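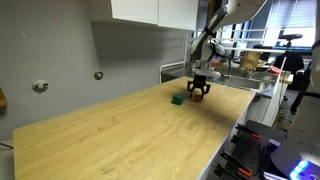 搜索 请输入关键词 高级检索

Guadalupe Ochoa，Guadalupe Montes
2026年1月23日

3. 房间、台面与小木块

3.1 为什么选在一间带水槽的房间

Warau 项目的前两轮工作都在暗室里完成，光源固定，背景是一块中性灰板。数据很干净，我们却总觉得少了点什么：家里的人找一颗扣子、一块积木、一枚棋子，面对的从来都是有木纹的桌子、侧面来的日光和旁边那只反光的水龙头。所以第三轮开始时，我们非常高兴能把整套任务搬进一间真正有水槽、有吊柜、有窗的房间。本节先介绍房间和物件，再说明台面上的摆放任务，统计结果留到第4节。

房间的布局很朴素（图1）。浅色木台面又长又直，一头靠近不锈钢水槽，台面后方是浅灰色墙，白色吊柜挂在墙的上部。水槽后面立着镀铬龙头，再往里是带横向百叶帘的窗，日光从那里进来。水槽另一侧有一个白色金属架。这些东西在普通住宅里太常见了，而这正是我们喜欢它的地方：大面积的浅灰与白色让木头成了房间里最暖的颜色，小物件放上去，眼睛马上就有了着落。

图1 浅色木台面上的深绿色与红褐色小方块，后方为浅灰色墙面，右侧可见不锈钢水槽与百叶窗。

3.2 台面

我们比较过白色、深灰和浅木色三种台面，最后留下浅木色。白色台面在晴天的中午太亮，参与者会眯眼；深灰台面对浅色物件很友好，却把深绿色几乎“吃掉”了。浅木色居中，纹理又足够细，不会在小物件的边缘制造多余的轮廓。Ochoa 在预备阶段的笔记里写道：“木纹像一张很淡的横格纸，东西摆上去，人会不自觉地沿着它对齐。”这句话后来直接变成了我们的第二个假设。

木纹方向确实值得多说几句。在长台面上，纹理与长边平行时，参与者描述位置的语言会变得简洁，常用“往水槽那边一点”“靠墙一点”这样的说法，很少再借助自己的左右手。纹理与长边垂直时，同样的人会说出更长、更犹豫的句子。我们第一次听到录音时都很兴奋，因为这种差别在灰板上完全听不出来。

台面在每组任务之间用微湿的软布擦一次，然后晾干。我们没有使用任何上光产品。预备阶段曾试过一种名为 Drosteva 的护理蜡，擦完很漂亮，可惜窗光会在台面上拉出一条亮带，深色方块的下缘正好落进亮带里，判断时间随之变得很不稳定，于是放弃。

3.3 方块与颜色

任务物件是两种颜色的小方块：深绿色和红褐色。选这一对颜色有些冒险，它们的明度接近，色相却相距很远，对色觉典型的人来说差别一目了然，对红绿辨别较弱的人则可能相当为难。我们在招募时做了色觉筛查，并把两类参与者分开分析，没有因此排除任何人。

红褐色与浅木色同属暖色，这是整套材料里最有意思的一点。按照直觉，它应该比深绿色更容易“沉”进木头里。预备阶段的情况要微妙得多：光线从侧面来时，方块落在台面上的影子给了它一条清楚的底边，参与者往往先注意到影子，再注意到颜色。有一位参与者把这种感觉说得特别好：“绿的我是看见的，红的我是被影子领过去的。”这句话几乎可以当作本节的副标题。

深绿色方块的情况刚好相反。它与木头的对比来自色相和明度两方面，影子的贡献较小，阴天时的表现也因此更平稳。我们由此把天气列为协变量，每次任务开始前在台面中段测一次照度，晴天上午的典型读数为470勒克斯。

3.4 摆放任务

共有66人参加正式任务。每人先站在台面前熟悉房间，可以随意走动，也可以摸一摸台面和方块。随后参与者转身面向窗，实验者把两个方块放到预定位置；参与者转回来，说出哪一块离水槽更近，再用自己的话描述两块之间的关系。最后，参与者用7点量表评价“这块东西在桌上有多显眼”，两块各评一次。

位置由随机表决定，但我们保留了三条限制。方块不放在台面最边缘，以免参与者因为担心它掉下去而分心。两块之间至少留出一块方块的宽度。任何一块都不放在水槽的正前方，不锈钢的反光在那里变化太快，哪怕云飘过去一下也会影响判断。全部有效判断超过900次，缺失的主要是录音听不清的片段。

百叶帘在任务中保持同一角度。这个细节花了我们很长时间：叶片全开，窗边太亮，连带着金属架的细杆也变得抢眼；叶片全闭，房间发闷，参与者说话的音量都低了下去。最终的角度让光柔和地铺到台面中段，影子仍然看得出方向。Montes 坚持每次都用同一把角度尺核对，起初大家觉得太讲究，后来重复测量的一致性好得让人心服口服。

3.5 背景里的东西要不要清走

同行在讨论会上问得最多的问题，是墙面和窗边那些东西要不要收拾干净。我们的答案是尽量不动。墙上的圆形配件、窗前的米色箱袋、靠右侧的深色办公椅，都是一间被使用的房间会有的东西。第一轮的暗室已经告诉我们，极简背景下人能做到什么；第三轮想知道的是，背景稍微热闹一些时，桌上的两块小东西还能不能牢牢抓住视线。

口头描述在这里给了很丰富的材料。参与者会很自然地拿背景里的物件当路标，水槽是最受欢迎的一个，其次是窗，墙面本身几乎没有人提。我们原以为吊柜会经常出现在描述里，实际录音中却很少听到，也许是因为低头看台面时，高处的东西已经退到了注意之外。这一点还需要在 Plerkach 的另一间房里验证，那里的吊柜装得更低，窗也换到了台面的背后。

还有一个小发现，我们忍不住先写在这里。当两块方块的连线大致与木纹平行时，参与者的描述明显更像在讲“顺序”；连线横跨木纹时，描述更像在讲“距离”。同样的方块，同样的房间，只因为木纹的走向，人就换了一套说法！编码规则见附录乙，规则在六月的预备阶段拟定，正式任务开始后没有再改。

3.6 局限

日光不可完全重复，这是我们主动接受的代价。照度读数只能反映台面中段的情况，靠近水槽一端的光更复杂，目前只有文字记录。方块的颜色只有一对，结论暂时不能推广到冷色与冷色的组合。浅木色台面也只用了一种，纹理更粗的木头很可能会给出不同的结果，我们已经迫不及待想试。

相关文章
· Maruyama 照度记录法在小型房间中的应用
· 台面颜色与餐具辨认：一项入户访谈
· 侧光下的影子线索与小物件定位
· 百叶帘角度对桌面亮度分布的影响
· Warau 项目第二轮：灰板条件下的口头方位描述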